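Kitchen Storage and Equipment > Containers
Thread: Round glass container lids no longer sealing after a couple of years

gasketcase
Posted 9/15/23
I have a mixed set of round glass containers with plastic snap lids, most of them bought in Sotville when the store there closed. The lids used to burp when pressed down in the middle. Most of them don't anymore. Dishwasher, top rack, normal cycle. Before I replace the lot I'd like to know what has failed, the lid or the gasket.

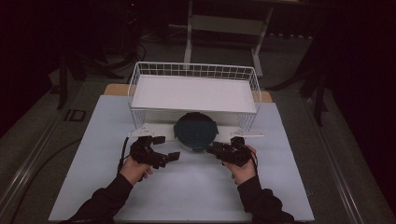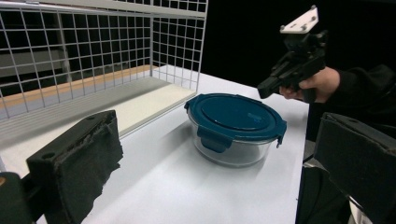

Dry goods are where the bad seal shows up first. I keep rolled oats, milk powder and dried beans in the round ones, and the milk powder had caked hard by the end of summer. Soup in the fridge seems fine, or at least it gets eaten before I'd notice. The type of container I'm asking about is the one in the second photo, round glass with the teal-blue plastic lid. Mine are stored on wire shelves much like the white one there, lids on, never stacked. The kitchen has no AC and stays humid from June on.

Oats test: dish plus lid weighed 382 g empty. I put in 253 g of oats in July, snapped the lid, and left it shut. By the end of August the oats were 262 g. I then dried them in a low oven until the weight stopped changing and got 236 g. So they went in with 17 g of water and came out with 26 g. Nine grams came through the seal or through the plastic.

plainflange
Through the seal. Snap lids are usually polypropylene, which passes very little water vapor at that wall thickness. You would be waiting a long time for 9 g to diffuse through a lid that size.

Pull the gasket out with a toothpick, wash the groove, dry it, put the gasket back with the flat side down. Then do the water test: fill halfway, snap, turn it over on a paper towel for an hour.

mesh_and_bin
I'd look at the lid before the gasket. Repeated dishwasher heat relaxes the plastic and the skirt opens up a little. The gasket still looks good and still has some spring, but nothing is pressing it against the rim. You can check with a straightedge across the top of the lid. Mine had a visible bow after two years on the top rack, directly over the heating element in an older machine. Lids washed by hand from the same set were flat.

plainflange
A bow in the middle of the lid doesn't say much about the skirt. Some are molded with a slight dome so that they burp. You need to compare with a new one of the same part.

mesh_and_bin
Which is what I did. Same part, bought in March, never washed hot. Flat on the bench. The old one rocked.

gasketcase
Did the water test on four lids. Two leaked right away, one left a damp ring after the hour, one held. Straightedge shows a bow on both leakers and also on the one that held, so I can't separate the two theories yet. Swapped the gasket from the good lid to one of the leakers. Still leaked. Put the leaker's gasket in the good lid and it held.

plainflange
Then I'm wrong about the gasket for that pair. Did you swap dishes too? Glass rims vary more than people expect, especially pressed glass. There can be a low spot you can feel with a fingernail.

gasketcase
No. Will do.

oatbin_paul
Different approach. I live outside Paul and it's humid here half the year. I gave up on snap lids for anything dry. Wide-mouth canning jars with a plain metal lid and band, 382 g jar or 253 g jar, makes no difference, they all hold. Snap lids are fine for leftovers. Using them for milk powder is asking a fridge container to do a pantry job.

mesh_and_bin
That's overstated. A new snap lid in good shape holds dry goods for months. I have brown sugar in one that is still soft. The issue here is wear.

oatbin_paul
How old is the lid?

mesh_and_bin
Under a year.

oatbin_paul
Ask again next fall.

terdale_basement
Two things that haven't come up.

First, lid-on storage. If you store empties with the lids snapped, the plastic sits under load all the time and creeps. Warm kitchen makes it worse. Leave the lid resting on the dish, or keep the lids on edge in a separate bin.

Second, wire shelving. A tall stack on wire puts the load on whichever wires are under the base, and the bottom container tilts a little if it lands between them. That doesn't matter for the seal with one layer. It matters if someone stacks a full dish on a lid. A sheet of cutting board plastic or a piece of hardboard on the shelf takes care of it.

plainflange
Agree on creep. Not convinced on the shelf.

terdale_basement
I said it doesn't matter with one layer.

gasketcase
I have been storing them snapped, including the empties. Stopped as of today.

Dish swap done. Leaker lid leaks on three different dishes, good lid holds on the same three. So it's the lid skirt for that one. The damp-ring lid holds on one dish and weeps on another, and the dish it weeps on does have a low spot on the rim, so plainflange gets that one.

mesh_and_bin
Can you still buy lids alone for that set?

gasketcase
Yes, the Plokorport outlet lists them separately by diameter. Measure across the outside of the glass rim, not the old lid. Mine measured wide on the old lids, which fits with the skirt opening up.

oatbin_paul
What do they want for them?

gasketcase
Less than half the price of dish and lid together. Shipping is the same for one or six.

plainflange
If you order, weigh a fresh batch of oats again under a new lid and post the number. Same dish, same shelf. It won't be a fair comparison in winter air, so put a damp sponge and the dish together inside a bigger tote, lid on the tote. That will keep the outside humidity high the whole time. Run one of the leakers next to it.

gasketcase
I can do that. 253 g in each again, six weeks.

terdale_basement
Keep the sponge off the glass. And change it every week or it gets moldy.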